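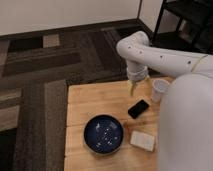
When will the heating pipes at Correia Court be flushed and rebalanced?

The lower block will be done first, in the last week of November, and the upper block will follow once the readings from the lower block have been accepted.

24 Nov 2020
By the Minutes Secretary

Correia Court Residents' Company
Minutes of the heating meeting, held by telephone

1. Attendance and quorum

Directors from both blocks were on the call, together with the managing agent, two leaseholders and a representative of Bovow, the heating contractor. The meeting was quorate. One apology was received from the upper block.

2. Minutes of the previous meeting

Agreed as a correct record with one change. Under item 4, "return valve" should read "drain valve".

3. Matters arising

3.1 The lock on the meter cupboard has been replaced. Keys are held by the agent and by Bovow.

3.2 The missing lagging on the basement main was discussed in November of last year and again in the spring. It has still not been fitted. Carried to item 6.

4. Condition of the system

4.1 Bovow reported on its survey. The system is a two-pipe layout fed from one plant room, with 9 risers, of which five serve the lower block and four the upper. The boilers were found to be in fair order. The fault lies in the pipework and in the settings of the riser valves.

4.2 Water samples were drawn from the bottom of each riser. All were discoloured. Riser 6 carried the most black sludge and the strainer at its foot was more than half blocked. Inhibitor was below the level recommended by its maker in every sample.

4.3 The flats nearest the plant room are taking too much of the flow. The top-floor flats at the far end of the lower block are short of it. Residents there had opened their radiator valves fully, with little effect. Bovow advised that turning up the boilers would raise the temperature in the near flats and do very little for the far ones.

4.4 A director asked whether the pump was too small. Bovow replied that the pump is within its range and that no decision on it should be made until the pipes are clean. The meeting accepted this.

4.5 The agent asked for the survey to be reissued with the risers numbered as on the building drawings. The present report numbers them from the opposite end.

5. Flushing and rebalancing

5.1 Two methods were put forward: a power flush of the whole system in one visit, and a riser-by-riser flush with each riser isolated in turn. The second is slower. It keeps most flats in heat during the work and puts less strain on the older joints.

5.2 The riser-by-riser method was agreed, with one director voting against on grounds of cost.

5.3 Each riser will be drained, flushed until the water runs clear, refilled and dosed. Bovow gave 336 litres as the volume to be drained and replaced in the lower block, excluding the plant room. Waste water goes to the foul drain. Bovow is to confirm that the water company has no objection.

5.4 After flushing, each riser valve will be set against the design flow and the setting written on a tag at the valve. A copy of the settings is to be lodged with the agent. No such record was kept after the 1990s work.

5.5 Access is needed to every flat for bleeding radiators. Notice will be given by letter and by a sheet at each entrance. Residents who are shielding may ask for the last visit of the day, and the engineer will wear a mask in all flats.

6. Lagging

6.1 Dornov quoted £685 for the supply and fitting of mineral wool sections to the bare basement main, including valve jackets. One other firm was asked and did not reply.

6.2 The quotation was accepted. Dornov is to start after the lower block has been flushed, so that the drain points remain clear.

7. Controls

7.1 The Didell controller in the plant room is running on a fixed time programme. Its outdoor sensor was disconnected at some point and the cable has been left coiled behind the panel.

7.2 Bovow will reconnect and test the sensor. If it has failed, a replacement is to be priced and brought to the next meeting. No change will be made to the heating hours in the meantime.

7.3 A request for individual heat meters was noted. It was not discussed for lack of time.

8. Actions

Bovow: reissue survey with corrected riser numbers; confirm discharge of waste water; test outdoor sensor.
Agent: issue access letters; place order with Dornov; keep valve settings on file.
Directors, lower block: collect room temperatures from the top floor before and after the work.

9. Any other business

The tap in the bin store drips. Agent to instruct a plumber.

The next meeting will be called when the lower block readings are available.

Comments

Top floor, lower block: Our back bedroom has been at 15 degrees all week. Do you want readings from every room or only the living room?

Leaseholder, upper block: Item 7.3 was left out last time as well. Could it go nearer the top of the agenda?

Flat by riser 6: The letter says to clear the space in front of the radiators. Ours is behind a fitted wardrobe. Who should I ring?

Agent's office: Please ring us on the usual number before your visit and we will pass it to Bovow. For the top floor, every room please, taken at the same time each evening.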